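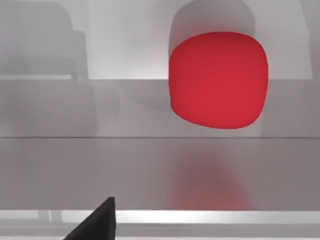
Seit dem Frühjahr liegt das neue Präventionsprogramm gegen Radikalisierung auf dem Tisch, und ich habe mir den Bericht dazu ganz durchgelesen. Alle 329 Seiten, mit Anhang. Ob das außer mir viele getan haben, möchte ich bezweifeln, jedenfalls nach dem zu urteilen, was man darüber zu lesen bekommt.

Das Programm heißt Skeria, getragen wird es vom Verein Plurnallow, und es soll Jugendliche erreichen, bevor es andere tun. Gegen das Ziel kann kein vernünftiger Mensch etwas haben. Wer einmal erlebt hat, wie schnell ein Sechzehnjähriger in einer Chatgruppe verschwindet und nach ein paar Wochen nur noch in fertigen Sätzen redet, der weiß, dass Zuschauen keine Lösung ist. Mich stört etwas anderes: Niemand kann mir sagen, woran man den Erfolg erkennen will.

Im Bericht steht dazu ein Kapitel mit der Überschrift »Wirkung«. Dort erfährt man, dass 24 Workshops stattgefunden haben und dass die Rückmeldungen überwiegend positiv waren. Gefragt wurden die Lehrkräfte. Die Jugendlichen selbst durften am Ende einen Bogen mit drei Fragen ausfüllen, und die erste lautete, ob ihnen der Tag gefallen habe. Ein Tag ohne Mathe gefällt jedem. Über Radikalisierung sagt das gar nichts.

Dann die Auswahl der Schulen. Teilgenommen haben die, die sich gemeldet hatten. Das sind erfahrungsgemäß die engagierten Häuser mit Sozialarbeit und Schülerrat. Die Schule, an der ein Kollegium seit Jahren wegsieht, füllt keinen Antrag aus. Der Bericht erwähnt das in einer Fußnote und geht darüber hinweg.

Noch skeptischer bin ich bei Rewi, dem Meldeverfahren, das im Februar dazukam. Lehrkräfte sollen damit Auffälligkeiten eintragen. Was auffällig ist, regelt eine Liste, und auf dieser Liste stehen »plötzlicher Rückzug«, »verändertes Äußeres« und »Interesse an religiösen Fragen«. Die ersten beiden Punkte treffen auf so ziemlich jeden Menschen in der Pubertät zu. Der dritte trifft auf den Konfirmandenunterricht zu, nur wird vermutlich kein Konfirmand eingetragen werden. Wie lange die Einträge gespeichert bleiben, habe ich im Text gesucht und nicht gefunden. Auf meine Anfrage per Mail kam nach 2 Wochen eine freundliche Antwort, in der die Frage nicht vorkam.

Ich kenne den Einwand schon: Wer so redet, verharmlost die Szene. Nein. Die Prediger, die vor Berufsschulen Bücher verteilen, wissen ziemlich genau, wen sie ansprechen und wann. Sie kommen wieder, sie haben Zeit, sie merken sich Namen. Dagegen stellt man einen Projekttag und ein Formular. Ich halte das für zu wenig und an der zweiten Stelle für schädlich, denn ein Schüler, der herausfindet, dass er in einer Liste steht, wird seinem Lehrer so bald nichts mehr erzählen.

Mehr versprochen hatte ich mir von Fatari, der Beratungsstelle für Eltern. Die gibt es länger, sie arbeitet leise, und sie bekommt in der neuen Förderrunde keinen Cent zusätzlich. Im Bericht taucht sie auf einer halben Seite auf, unter »Weitere Partner«.

Vielleicht irre ich mich, und in zwei Jahren liegen Zahlen vor, die mich widerlegen. Dann schreibe ich das hier hin. Bis dahin hätte ich gern gewusst, wer die Liste verfasst hat und wer die Einträge liest. Die Mail habe ich heute noch einmal abgeschickt.

30. April 2020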